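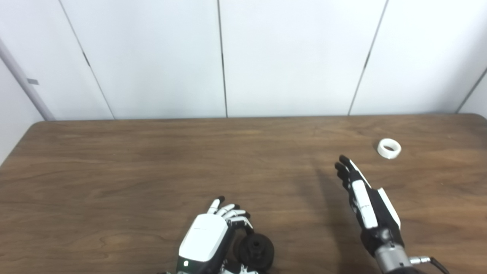 Bench 2, brown top, with the small roll of white tape.

1/7/13

Glue trials, second week. Plover batch now at 14 days and still tacky at the edges, which the tin says cannot happen. Left it under the weights. Moved the Divley samples to the top shelf, out of the draught and out of reach of people who like to press things with a thumb to see.

Pull tests on the first set: best 1,530 N, worst 259 N. Same glue, same wood, same pair of hands doing the clamping (mine). I had hoped for a result and have got a horoscope. Alun Yorath thinks I starved the joint on the low one by overtightening. He may be right – there was a lot of squeeze-out, and most of it is on my apron.

Resanded the spares with 400 grit. Then read the Edwards sheet properly, where it asks for something much coarser. Resanded the spares.

Maltik hardener: lid has bonded itself to the jar. Strongest joint of the month so far. Will try warm water, then the strap wrench, then ordering another jar.

Still to do in July:
new blade for the small bandsaw
label the offcuts before they all become "ash, probably"
repeat the low sample with half the clamp pressure
ask Alun where the good brushes went

Humidity meter reads the same as yesterday, and the day before. Tapped it. Now reads nothing.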